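Dratholm reservoir levels – what are we meant to believe?

saltmarsh_lad
19 May 2024
The Ridgeway gauge page says Dratholm is at 68 per cent. I walked the north shore this morning and the old field wall is still showing. It was showing in December too, and they said 68 then as well. Has anyone looked at whether that sensor is working?

pluvial
The wall isn't a gauge. Someone rebuilt the top courses after the road works, so it stands higher than it used to.

saltmarsh_lad
By 4 or 5 stones at most. That doesn't explain it.

Hob4
We had 109 mm at Dradville last month, my own bucket, emptied every morning. If that hasn't shifted the level then either the ground drank the lot or the figure is stale. I'd want to see the raw readings before blaming the sensor.

pluvial
The ground was bone dry underneath, so yes, it drank it. Same thing at Drernulero, and that has a newer gauge.

Hob4
Drernulero went up though. Slowly, but it went up.

saltmarsh_lad
Exactly. Two valleys apart, same rain, and one number sits there for months. I've heard "the soil took it" every spring and I've yet to see anyone measure the soil.

pluvial
Different catchment, different rock. You can't just read one across to the other.

Hob4
Fair, but a flat line is still a flat line – I'm not convinced by either of you. I'll email and ask for the daily values. Last time I got a leaflet about shorter showers.
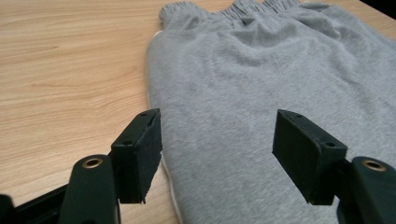

If they do send anything I'll put it up in this thread, leaflet included.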